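Who we are

Vevside is a small school for household work. We teach folding, rolling, sorting, packing and table setting to people who are starting jobs in guest houses, care homes and rental apartments, and to anyone who wants to get better at it at home. Zawadi Owino started the school with one long table and a borrowed cupboard. We have more tables now, and the cupboard is still in use.

Every course begins with a few ordinary things on a red cloth. 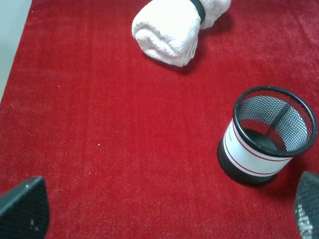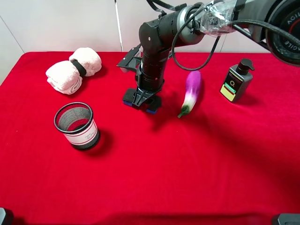
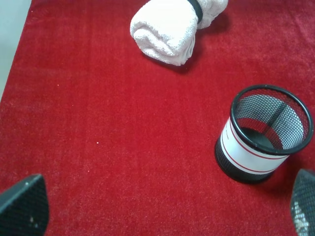

Rolled towels and a black mesh cup: the first-morning table.

Students start with towels. A towel is folded in thirds lengthwise, smoothed flat and rolled from the short end, and an elastic band goes around the roll. The band should hold the towel without squeezing it out of shape. Most people pull it too tight the first few times. We keep a basket of spare bands by the door for this reason.

After towels come containers. Students learn to decide what goes in a cup, what goes in a tray and what should go back in a drawer. Pencils, scissors, tape and keys are the things that end up everywhere in a working building, so we spend more time on them than new students expect.

How the courses run

The basic course is 53 hours and is taught in groups of up to 11. Lindalva Pimentel teaches linens and bed making. Before coming to us she ran the laundry at the Stekberg guest house, and much of what we teach about shelving and stock comes from her notes there. Gilmar Camargo teaches kitchens, pantries and packing. Bergþóra Norðdahl handles enrollment and visits students at their workplaces after they finish.

The fee is $599. It covers materials, the printed handbook and lunch on the long days. Students bring flat shoes and an apron – we have a few aprons to lend, mostly in large sizes. There is no entrance test. Students should be able to stand for an hour at a time, but a stool can be put at any table if you ask.

A shorter evening course on home storage opens in November. It is meant for people who have just moved or are clearing out a relative's house. You can bring photos of a closet or a kitchen you are stuck on and Gilmar will go through them with the group.

Where we are

We are on the second floor of the old Barros building, above the fabric store. The entrance is on the side street, next to the loading door. There is an elevator, and the bell for it is on the left. The teaching rooms take up 800 square feet, with the linen shelves along the back and the practice kitchen behind a sliding door.

Visitors can sit in on a morning session before signing up. Please call first, as the rooms get crowded during bed making.

Who runs the school

Zawadi is still the director and teaches the opening morning of each basic course. Josué Guerra keeps the accounts and orders the supplies. If you have towels, sheets or storage containers to give away, he is the person to ask for. We take clean cotton in any color – worn edges are fine. We can't take pillows or comforters.

Page last updated October 22, 2022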